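Pavement robots, simulated streets and the chore of fetching things

Kenna Gillies asked me in June whether a machine could yet do the errands she hates: taking the bins to the kerb, collecting a parcel from the corner, carrying the shopping back. Fetching and carrying ought to be the easy household chore. It needs no fingers, only wheels or legs, a box and a sense of where the pavement is. I have been running Branarus, a navigation program for small delivery robots, in a simulated town to see how far along that is.

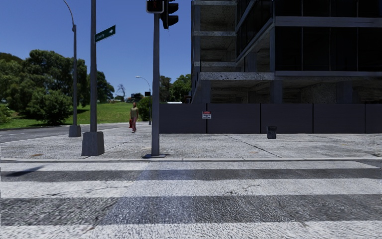
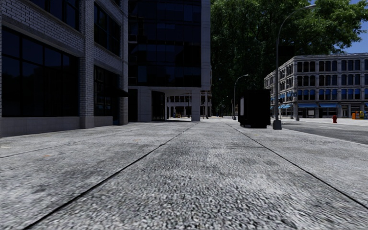 Simulated street, two views: a crossing with its signal pole, then a long stretch of pavement with street lamps.

Everything was rendered, so no parcels were harmed. The job was to go from a start point to a door and stop there, using the views alone. No map was supplied beyond a list of turns, of the sort you would give a visitor. I ran 613 attempts over a fortnight, mostly overnight, on a desktop machine that also has to do my accounts.

The long stretch is the dull part and it went well. A pavement like the second one gives the planner plenty to work with. The joints in the concrete run away towards the vanishing point, and the line fitter treats them as a heading reference. Shade on the left with bright sun further off did not upset it much, although I had to raise the exposure limit once. The black box by the lamp is a fixed obstacle and the route passes to one side of it. Branarus labelled it as a bin on some runs and a cabinet on others. For getting past it, the label does not matter. For a robot told to put the rubbish in the bin, it matters a good deal, and I would not trust it with that job.

Crossings are harder. The program finds the stripes without trouble, even with cracks in the paint and a shadow over one end. Finding the right signal is another matter. In the first view the pedestrian box is up at the top of the pole and partly out of sight, and the symbol on it is dim. A person looks up. A camera fixed at knee height with a narrow lens has to wait, back off or guess. I set it to back off, which cost around 22 seconds per crossing and would annoy anyone walking behind it.

Then there are people. Euan Urquhart, who used to write warehouse software, argued that one pedestrian on a wide pavement is a solved problem. I agree as far as not hitting them goes. What I can't get is sensible manners. With the stock settings the robot gives everybody the same wide berth, and on 17 runs it stopped and stayed stopped until the time limit because someone was standing near the kerb. Reducing the margin fixed the stalls and produced eight passes that I would call rude.

The kerb itself I have left out. The simulator lets a wheeled base climb a low one at a shallow angle with no loss of grip, and I don't believe it. I have written to the people at Kobzar, whose wheel model I am using, and asked what friction figures they started from.

So my answer to Kenna was no for the bins, and possibly for the parcel, if the door is on the same side of the road. She asked about stairs. I haven't tried stairs.

Next job is to swap the lens model for a wider one with some upward tilt and repeat the crossing runs with the same seeds. The settings file is on the downloads page under the old name, Cadomeo, which I still need to change.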